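Flostness inventory climbs ahead of July results

Thursday, March 20, 2025

Shares in storage group Flostness slipped two per cent in morning trading after its half-year accounts showed unsold stock growing faster than sales. Inventory rose 17 per cent on the year before, while revenue was almost flat.

Finance chief Vaughan Kingi told analysts the company had bought early to cover a large order from Zestico, which is due to ship before the summer. He said no write-downs were planned.

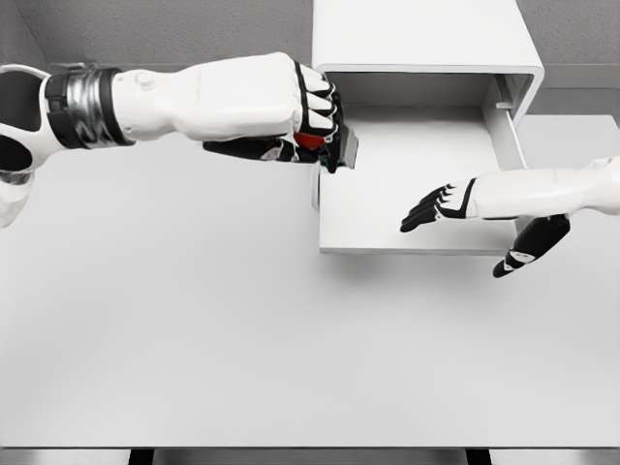
Brokers at Prendergast kept their hold rating but cut their profit forecast. Their note said finished goods made up most of the increase - usually a weaker sign than a rise in raw materials - and that customers were also taking longer to pay.

Rival Tunach reported lower stock levels last month. Flostness, which employs 2268 people, will publish full-year results in July.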